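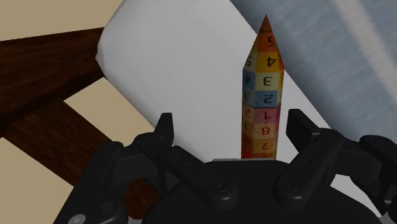 A simulated gripper with a tall, pencil-shaped object covered in numbered tiles. Its fingers are open on either side.

Norance opens remote teaching program for home robots

Print | E-mail
Reading time: 2 min

Norance has begun recording household tasks in simulation, with operators steering a virtual robot arm by remote control from the company's office in Clesano. The program started in April and will supply training material for Trirnerum, the control software Norance is developing for home robots.

Operators wear a headset and hold a controller in one hand. Moving the hand moves the arm, and a trigger opens and closes the gripper. Each run is saved along with the position of every joint, so the software can later learn to repeat the motion in rooms and with objects it has not met before.

The virtual rooms hold furniture, fabrics and small items in many shapes and colors. Norance said it has built 183 objects for the first round, and that the list covers 75 tasks, most of them picking something up and putting it somewhere else.

The company has saved about 800 runs so far. Runs in which the operator drops an object are kept in a separate set and are not used for teaching at this stage.

Qaisi, which makes the hand controllers, is supplying the equipment under a one-year agreement. The two firms did not give the value of the deal.

Norance also plans to have operators guide a real arm by hand through a smaller group of the same tasks. It wants to compare the two methods before deciding which to use for longer jobs such as clearing a table or folding towels.

Results from the first round are to be posted on the company's website when the comparison is finished.

E-mail this story | Print this story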